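Bin picking cells: clamp the bin or not?

dpainemal
Our rule at Perkholm is the bin gets clamped to the table before any run. If it moves, the run is void.

gilchrist_a
Overkill. We did 1000 picks at Grelemgate on a rubber mat, no clamps.

dpainemal
Mats creep. Two spring clamps on the rim, opposite corners, and write it on the run sheet.
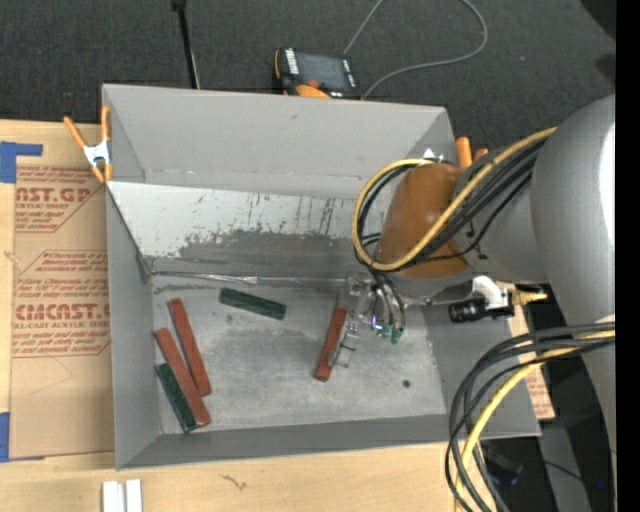
Pendant stays within reach too, and cables get checked every 12 runs.

gilchrist_a
Agree on the pendant. Still not clamping.

2 shares | 5 comments | Back to top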